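### 3.2 Household survey on bus use

The survey covered Grulby and Trelldale, the two villages that lost their evening bus to Pronthorpe when the timetable changed. A printed form went to 600 addresses in May. It asked how each adult in the household had travelled to work, school, shops and the doctor in the past week, and whether any trip had been put off for want of a bus.

Forms could be posted back or filled in online. We put the questions in the same order in both versions, so that the answers could be pooled. Homes that had not replied after 3 weeks were sent a second copy. Holiday lets were left out where we could identify them from the council tax list, though a few probably remained.

The return from Trelldale was lower than from Grulby. Part of the gap may come from the longer walk to the postbox there, and part from the number of second homes. We therefore weighted the replies by village and by age group before working out the share of trips made by bus.

A further 130 adults agreed to keep a travel diary. The diary asked for the start time, end point and cost of each trip, and left a blank line for remarks. Figure 2 shows a person seated at a table with an open laptop.

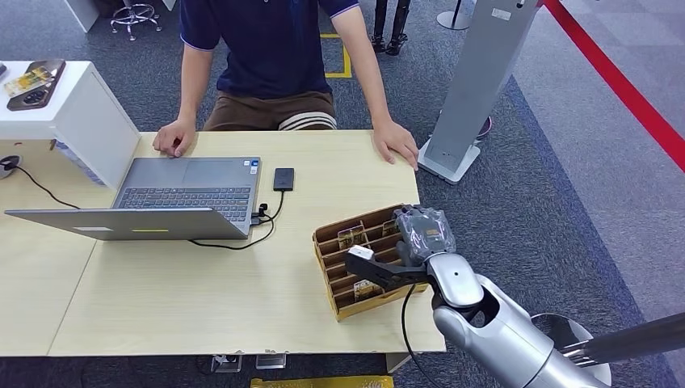
Diary entries with no end point were kept for the count of trips but dropped from the distance figures. Lifts given by neighbours were coded apart from lifts within the household, as the two changed in different ways once the evening bus had gone.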